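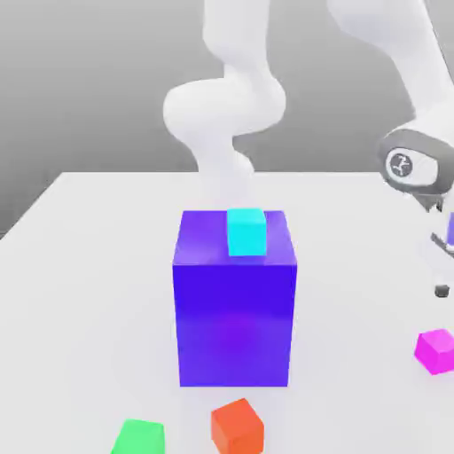

Figure 1. Simulated two-arm setup with the cyan cube on top of the purple box.

By Ineke Dierckx
April 17, 2026

My project tests whether a policy trained only in simulation can place a small cube on a tall box. I trained it on 80 demonstrations and ran 100 trials with new cube positions. It failed 14 times. In 2 of those the box tipped over; in the others the cube slid off the front edge. Next I will vary the height of the box.

Recent reports
Potberg: grasping with one camera
Jindari simulator notes, July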